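About Flulletti

Flulletti looks after hand-held grippers and small handling cells for workshops, colleges and research groups. The company was founded by two fitters from the Jomex works and now services more than 112 tools a year from its premises in Lenine Street.

Every gripper is stripped, cleaned and set up again on the bench -- pivots first, then the rail, then the fingertips. It is then tried on everyday objects of mixed shape and stiffness. 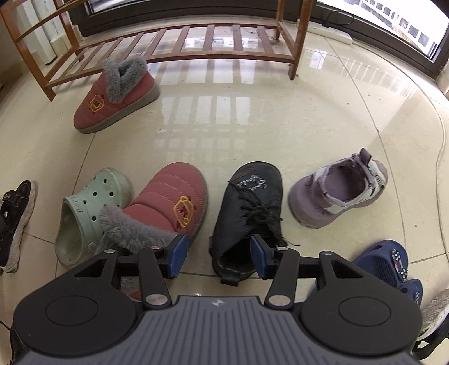
Gripper with fingers open over a black lace-up shoe.

Opening width is checked at 12 points, and worn fingertips are replaced in pairs. Customers receive a signed service sheet with each tool. Service contracts run for 40 weeks and may be renewed through our McKinnon office.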